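The long way round to a clean table

At Cluvard, the working day starts with a list of rooms. None of them exists outside a computer. Each has a floor, some furniture and a few things lying about, and in each one a robot arm has to be steered through a household job by a person at a desk.

The company is building a learning system called Rollatix, meant to tidy up after people in ordinary homes. It learns by copying. Before it can move a bowl by itself, it needs records of bowls being moved: every joint angle, every opening and closing of the fingers, stored alongside what the simulated camera saw at that moment.

Elínborg Lauritsen runs the recording room in Kaltitz. She has 2 operators per shift, and the target set in October was 2,000 usable examples for table clearing alone. A good run takes 37 seconds. Plenty are slower, and many are thrown out when the arm clips a chair or the operator changes their mind halfway.

Between runs the software shifts the furniture, swaps the wood of the table and moves the viewpoint. One set has a bowl and a book on a table between two chairs, with the arm hanging well above them and its gripper nearly closed.
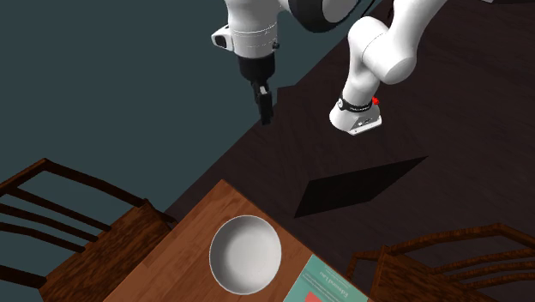

Poul Baldursdóttir doubts that rendered rooms can carry the whole load. Friction is the weak point, he argues, and a system raised on simulated bowls will grip a real one too hard or let it slide. He would rather have 30 careful recordings from a real kitchen than a hard drive full of perfect ones.

Lauritsen accepts part of that. Her team has begun mixing in recordings made on a real arm at the Briem workshop, and the first combined training run was started on 3/18/24. The real examples are slow to gather, as someone has to put everything back by hand each time. In simulation a reset is one key.

What she wants most is variety in the people. Operators fall into habits, always coming at a bowl from the same side, and the system picks those up too. New starters are given no advice on technique for their first week.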